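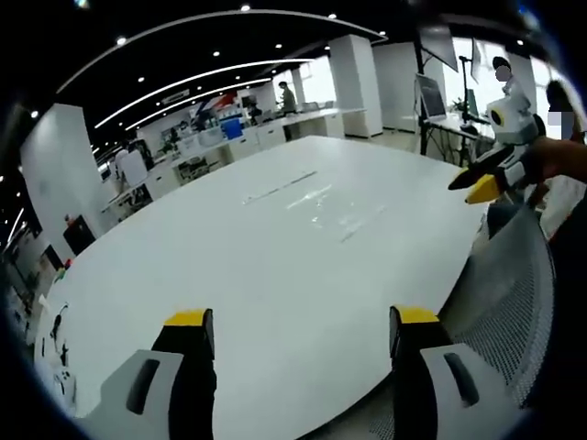

Two hand-held grippers at the oval table.

Home / Guides / Collecting / Hardware
4 min read

Recording two-handed examples with hand-held grippers

Clear the middle of the table and leave the objects for the task within reach. Take one gripper in each hand. Open and close both fully once, so the software can read the finger range.

Start the recording and bring the fingertips close together. Hold for a moment. We use this pose to line up the two streams, and Lorano rejects any take without it.

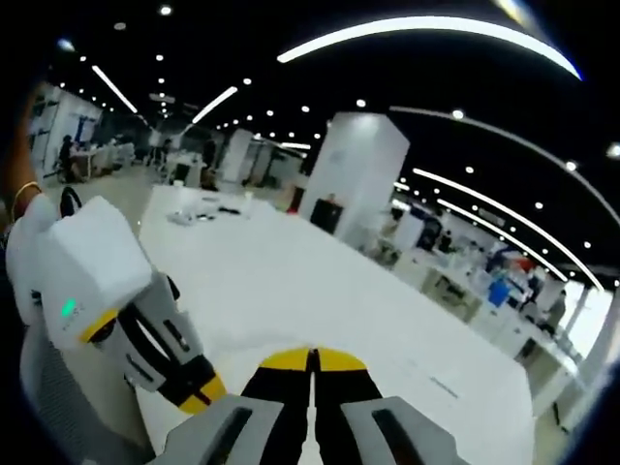

Start pose: yellow tips of both grippers in view.

Do the task at normal speed. If you drop something, finish the take and tag it "drop". Milan Verhoeven goes through those separately.

Keep each take under 60 seconds. Our first table task needed 600 takes, and 314 of them had to be redone for a missing start pose.

When you stop, type the task name and your initials, then upload before changing objects.

Filed under: Teleop & Demonstration Data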